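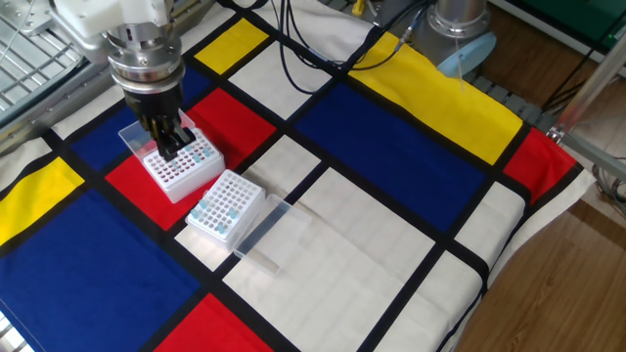
Dremico moves sample storage work to Hudholm in January

Dremico, the contract storage firm for small laboratories, will open a cold store at Hudholm in January. The site replaces the company's two rented units and brings receiving, storage and dispatch under one roof for the first time.

The building holds 117 upright freezers in six rooms. Each room has its own power feed and its own alarm line, so a fault in one does not affect the others. Standby generators are tested every Friday at 10 am, outside the main delivery period.

Customers will see a change in how stock is booked in. Boxes are now logged on arrival by Julia, the company's in-house stock system, which prints a shelf label and sends the customer a receipt showing room, freezer, shelf and box number. The old paper dockets will be accepted until the end of the month following the move and will then be withdrawn.

"Most of the questions we get are about where a box is and who last opened the door," said Geeta Chaturvedi, operations manager at Dremico. "Julia answers both. The customer can look it up without ringing us."

Stock held at the present units will be moved in 10 stages, by customer account. Each customer will be given a date in writing and asked to confirm the contents list before the move. Boxes without a matching list will be held in a separate room – at no extra charge – until the record is put right.

Storage rates are unchanged for existing accounts. New accounts open with a minimum of one shelf. Short-term bench space may be booked by the half day.

Elis Beddoe, site manager, said the loading bay had been laid out for vans only. "We can't take an articulated lorry. Larger deliveries should be split, or sent through our carrier, Gape, who know the approach road."

Notes to editors

Dremico stores samples for 505 customer accounts. The Hudholm site does not carry out testing or analysis. Site visits are by appointment through the operations office.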